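# About Prameck

Prameck is a shared workshop for people who build robots and other automated things on their own time. We rent the back half of a former tile warehouse on Morrison Street. Most of our members have day jobs in something else. A few are retired, and a few are still in school and come with a parent.

## How it started

Montserrat Cisneros started the shop out of her garage. She was building a small arm to sort hardware, and she needed a drill press and a second opinion. Two neighbors had the drill press. By the following July the garage was full, her car had been on the street all winter, and the group signed a lease on the current space. The sorting arm was never finished. Its base is bolted to the front desk and holds the sign-in clipboard.

The name comes from a label on the first motor driver we bought used. We never found out what it meant.

## The space

We have 948 square feet on one floor. The layout has changed a few times and is currently this:

- **Bench room.** Soldering, wiring, small assembly. Each bench has its own power strip and a red cutoff switch at the front edge.
- **Machine corner.** Drill press, band saw, a small mill, and a belt sander. You need to be checked out on each one before you use it alone.
- **Print shelf.** Four 3D printers. Sign up on the whiteboard and write down your filament.
- **The kitchen.** A counter for testing arms on household jobs. It has no stove and no sink, and you can't eat off anything in it.

Storage bins are under the stairs. Put your name and a date on the bin. The oldest one still in use says 10/13/24 and belongs to the hexapod people, who have been told.

## What we work on

Members pick their own projects. In the past we have had a chicken coop door, a camera slider, a plant watering rail, and a great many line followers. The shop also runs two long-term group builds that anyone can join.

**Lundov** is a tabletop arm with a two-finger gripper. The structure is aluminum extrusion and printed joints. The current gripper is version 16. Earlier versions had trouble with thin, rigid things such as plates and lids, which would twist as soon as they left the counter. The changes since then have been to the shape of the finger pads and to how fast the fingers close. A small camera at the wrist lets us look at each grasp from the gripper's side, and we go through those pictures together at the group meeting.

Test objects are mostly toy food and kids' dishes. They're cheap, they come in odd shapes, and people keep donating them. 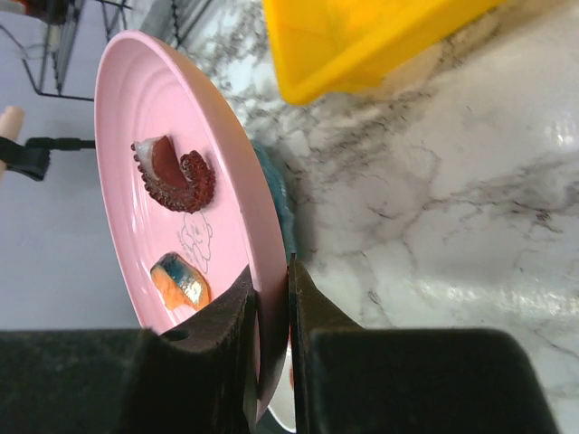 *Lundov gripper holding a pink plate by the rim, with a tentacle piece and a fish piece on it. Kitchen counter, seen from the wrist camera.*

**Bollico** is a rolling cart that carries tools between the benches and the machine corner. It follows tape on the floor and stops for feet. It is slower than walking. The work now is on the battery mount and on getting it through the doorway without a push. If you know anything about caster geometry, please come to a build night.

## Membership

Membership is $50 a month and includes a key code, a storage bin, and use of everything you've been checked out on. Students pay half. There is no contract. Tell us before the end of the month if you want to stop.

New members take Shop 101, a two-hour session on the cutoff switches, eye protection, battery charging, and where things go. It covers moving arms too: keep your head out of the reach circle when the power is on, and say "live" out loud before you run a program. You don't need any experience with robots to join.

## Visiting

Visitors are welcome at build nights. Use the side door by the loading ramp and ring the bell twice, as the first ring is hard to hear over the sander. Closed-toe shoes are required past the front desk. Kids under twelve need an adult with them the whole time.

For a tour, a class for your school group, or a question about donating tools, leave a note for Montserrat at the front desk or use the contact form. We can take hand tools, motors, and bench supplies. We can't take CRT monitors or loose lithium cells.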